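About Us

Hi, I'm Morag Paterson, and Duvance is my baking school. Well, school is a big word for it. It's a long room behind the old Jerwood feed store, with two sinks, a lot of mixing bowls and a chalkboard that never gets completely clean. But people come in not knowing how to make a loaf of bread and they go home with one under their arm, so I'm sticking with school!

I started out teaching in my own kitchen on Sutherland Street. I'd put a card up at the library offering a bread lesson for 40 dollars, flour included, and figured I'd get a couple of neighbors. The phone rang all week. By October I had people kneading on the ironing board (it works fine if you lock the legs) and my husband was eating his dinner standing up in the hallway. So we went looking for a room.

The feed store space had been sitting there with a bad floor and good windows. The rent was $500 a month to begin with, and it has gone up since, but I still think it's the nicest room in town in the morning. Come early if you can. The 8 a.m. class gets all the sun.

What we teach

Mostly bread. White sandwich loaves, rye, oatmeal bread, dinner rolls, and a sourdough course that runs over several weeks so you can take your starter home and get to know it. There's a pie class in the fall and a cookie class before the holidays, which fills up fast, so please call me if you want in.

Our starter is named Wultetti. One of my first students had a little girl who named it, and I've never gotten a straight answer about what it means. Wultetti lives in a crock by the window and gets fed twice a day. Everybody who takes the sourdough course leaves with a jar of it, and I love hearing where it has ended up – a fishing cabin, a dorm room, somebody's grandma in Nebraska.

How a class goes

We weigh things. I know, I know, your mother used a coffee cup, and so did mine. Give the scale one class and see how you feel. After that you get your hands in the dough, and while it rises we eat whatever I baked the night before and talk. Wear shoes you don't mind getting flour on. I have aprons.
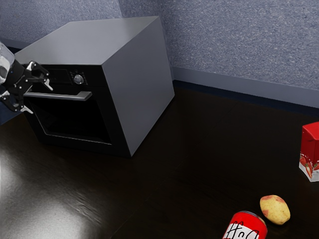
Home kitchens are what I care about most, and I plan every recipe for the kind of oven people really have. You don't need a bread oven with steam jets. I got a quote on one once and handed it right back. A compact oven on the countertop, just a box with one round knob and a long handle across the door, is plenty to learn on if you make a smaller loaf and give it a little room at the top. Buy yourself a cheap oven thermometer, too, and trust it over the numbers on the dial.

Classes are 55 dollars now and that covers ingredients. If money is tight, write to me and we'll sort it out. Last year we raised $2,000 at our bake sale and all of it went to free spots for teenagers, a few of whom now make better rye than I do.

We're closed Sunday. Any other day, knock hard – the mixer is loud and I may have my head in the flour bin.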